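Notebook, July — open day preparation and the day itself

Written partly during the day and partly in the evening, so the order is not perfect. Please correct me if I remember something wrongly.

08:40
Arrived with Kenza. The visitors from Tamcombe were announced for ten, the school group from Brolside for after lunch. Edeltraud Fuchs had already opened the kitchen bench and started the arm for its warm-up routine. I let it run longer than usual, because last month the first grasps of the morning were always a little to the left.

Calibration check against the printed board: fine on the second try. On the first try I had forgotten to switch off the lamp over the bench, which gives a bright stripe on the marble. I write it here again so that I finally learn it: lamp off, then calibrate, then lamp on.

09:15
Discussion about which task we show. Adel wanted the cereal pouring. I was against it. It is nice to look at, but when it goes wrong we spend the next hour sweeping. We agreed on the simple one, plush fruit from plate to bowl, one piece at a time, with the visitor saying which fruit. The Mahrous planner handles the words, we only type them in.

Kenza set out the bench for the soft-object task: banana, watermelon slice and pineapple on the blue plate, green bowl on the board with the groove. The rest of the kitchen things stayed on the counter. I prefer it so — a clean table makes the demo look easier than our real work.

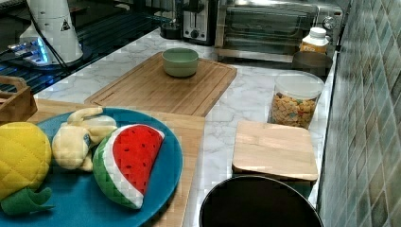

10:00 First group (Tamcombe)

There were 11 people, most of them from packaging, two from their safety office. Beathag Lennox gave the introduction in the corridor and kept it short, for which I was thankful.

We ran 6 picks in this session. The banana was good every time. The watermelon slice was good when the gripper came from the flat side, and poor when it came over the curved rind; it then turned in the fingers and was put down next to the bowl. One visitor asked if we cannot simply tell the arm the correct side. We can, but then it is our knowledge and no longer that of the planner. I think I explained this too long.

The pineapple is the difficult one. The body is round and soft and the leaves confuse the grasp proposal. Twice the arm took it by the leaves. It held, to my surprise, but Edeltraud had her hand on the stop button the whole time.

Question from the safety office: what is the force limit at the fingers? I did not have the number in my head. Sherif has promised to send it to them.

13:30 Second group (Brolside)

Louder and much more fun. The pupils did not want to say "banana", they wanted to say "the thing a monkey eats". It worked! Then they tried "the heaviest one", and the planner chose the watermelon slice, which we did not weigh, so I cannot say if this was right.

One stop at this session, when a boy leaned over the tape line. The arm halted as it should. Restart took 50 seconds, longer than I would like with an audience waiting.

Numbers for the whole day
41 picks attempted, both groups and our own tests together. I have not yet separated failures by fruit. The logs are in the Cinmont folder, under open day.

To do
— Adel: grasp proposals for the pineapple, try with the leaves masked.
— Sherif: force limit to the Tamcombe people.
— Me: shorter restart, and a printed card with the numbers that visitors always ask for.
— Kenza asks for a second tape line, further from the bench. I agree with her.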